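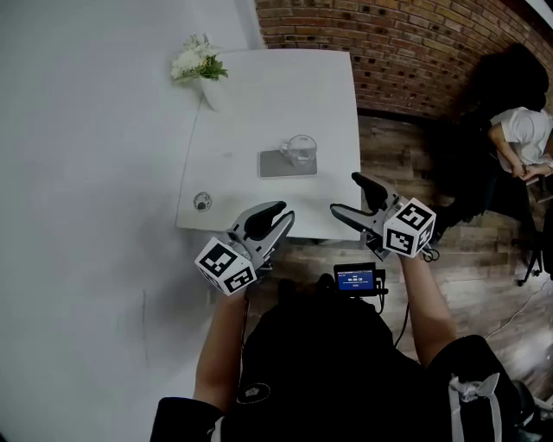 Home Topics Groups Ask Sign in

Community help > Work and careers > Machines at work > Hospitality

Robots are coming to our table service team - what should we ask for?

trolley_and_tray

I work on the table team at a conference venue in Clarnstead, setting up rooms, laying out drinks, clearing, resetting, and from November we're getting two clearing robots from a firm called Cliketti. Before they arrive, a few of us are being taken off normal shifts to do the training part, and I absolutely love it! You hold a gripper in each hand and do the jobs you'd normally do with your fingers, over and over, so the machines have something to learn from. I thought it would be dull, but it makes you think about things you've done without thinking for years. Take a clear glass cup with a handle, standing on a grey mat: my hand knows how to pick that up, but with two black rubber-tipped fingers in a V you have to decide whether you're going for the handle or the body, and which side you're coming in from. I've got opinions about cups now.

So far our team has logged 2,715 goes, and 1,936 of those were passed as good enough to use. My manager is pleased and so am I, but a couple of the others are quieter about it. They say we're teaching the thing that takes our hours. I don't think that's the plan (we're always short in the evenings) but I haven't seen anything in writing either. There's a meeting next month where we can put points to management. Has anyone been through this? What changed for you day to day, and what do you wish you'd asked for early on?

late_shift_lou

Yes, been through it, at Arnaud, where I do breakfasts and functions. We've had ours for a year and I'd be sorry to see them go.

What changed most was the walking. I used to finish a function with my feet throbbing, and now the long runs back to the wash-up are mostly not mine. What didn't change is anything with a guest in it. People still want a person when they've spilt something or need to know if there's nuts in the tart.

Things I'd put to your meeting:

Get the hours in writing. Ours was one page saying no contracted hours would be cut in the first year, and the mood lifted a lot once it was pinned up.

Ask what the training work is paid at. We got our normal rate to start with, then someone pointed out that it was skilled work and you couldn't do it while chatting, and it went up a bit.

Ask for breaks. Holding grippers out over a table is much harder on the wrists and shoulders than it sounds. We swapped over every half hour, with the other person sitting down properly in a chair while they waited, and it made a big difference by mid afternoon.

Find out who sorts it when the robot stops. With us it was "whoever's nearest" for months, so whoever was nearest ended up behind with their own tables. Now it's a named job on the rota.

Also, keep a note of what gets turned down and why! You've got a fair pile that didn't pass. Ours were mostly people going too fast, and once we were told that we got a lot better at it. I still set cups down more gently at home.

biscuit_tin_44

we had one. it was fine. slow on corners. ask if you can turn the voice off

clirero_packing_bench

Different trade, but much the same story. I pack glassware at Clirero and we did the hand-held gripper work before our arm was put in. I was one of the quiet ones, so I'll speak up for your colleagues a bit. What bothered me wasn't really the robot, it was hearing about everything after it had been decided. Once they started asking us where it should stand and which boxes it should leave alone, I came round quickly, and these days I'm the one who shows new starters how to work next to it.

So I'd ask for a say in the layout before anything gets bolted down or plugged in, and a regular slot where you can report what's annoying. Small stuff counts. Ours used to wait exactly where we park the trolleys, and moving its waiting spot took ten minutes once the right person knew.

I'd ask about the recordings as well. Who keeps them, and can anyone use them to judge how fast you work? We were told no, and I asked for that by email so I'd have it. Good luck with the meeting, and do come back and say how you get on with the cups!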